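Toy Library Lending Hours Extended Through July

The Sisodia Family Center will extend the hours of its toy library beginning in July. The service will be open to all households registered in the Jinalcombe district, and no fee will be charged for loans of up to 33 days. Members may borrow 2 boxes at a time.

The library now holds 3,000 items, many of them received when the Okent branch closed its nursery room. Each item is inspected by staff before it is placed on the shelves.

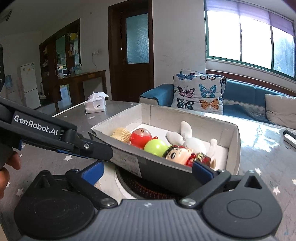 Families who joined through the Limska playgroup do not need to register again. Their existing cards remain valid, and any late returns recorded before the change will be cleared.

Shalini Srivastava, who coordinates family services, asks that parents report damaged or missing pieces at the front desk when a box is returned. Replacement costs will not be charged for ordinary wear.
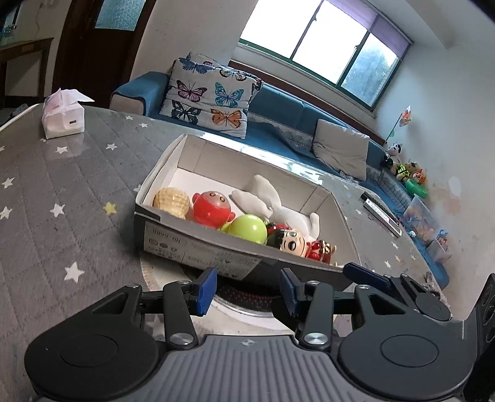 A box of toys, including a white plush with long ears.

Donations are accepted during opening hours. Battery-operated toys and items with loose parts cannot be taken at this time. Registration forms are available at the front desk and must be signed by a parent or guardian.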